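Teaching Two Arms to Wait for Each Other

By Morena Fabbri

Moving a cardboard box from one robot arm to another sounds like a job that was finished years ago. At Stovbridge, a group led by Krishnamoorthy Shetty has spent most of its time since November on the half second when both arms have hold of it.

The trouble is glare and guesswork. A box seen from the wrist changes shape with every inch the arm moves, and a shiny floor behind it throws back every ceiling light. The group's method, called Skutent, learns from wrist views like the one below, where the fingers are open and only part of the cardboard shows.

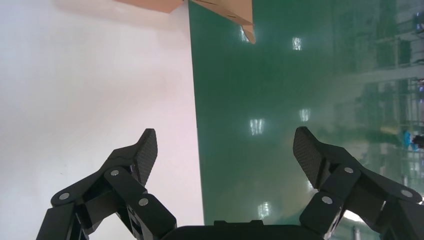
What the arms learn

Most handover systems run on a fixed script. One arm holds still, the other closes, the first lets go. Skutent drops the script. Each arm makes its own guess about how firmly the other is holding, and neither opens its fingers until the two guesses agree.

Sveva Bassi wrote the part that compares the guesses. Her first version was too careful, and the arms would stand there holding a box between them until someone pressed stop. The current version gives up after 14 seconds and backs off to try again from a new angle.

In the group's last round of trials, the scripted method completed 40 of 60 handovers. Skutent completed 54 with the same boxes. Four of its six failures came from boxes with loose flaps, which fold under the fingers and make a weak grip feel like a good one.

With two arms working over one small table, there is also the question of who moves first. For now the arm nearer the box does - a rule Bassi calls temporary. 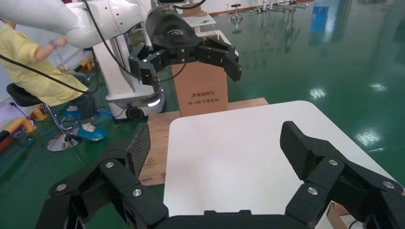

Does the method need a new kind of gripper?
Ordinary two-finger grippers are enough. The software estimates grip from motor current and the wrist view, so no extra touch sensors are fitted.

Ilaria Morelli, who runs the trials, wants to move on to soft bags next. Shetty would like to fix the flaps first.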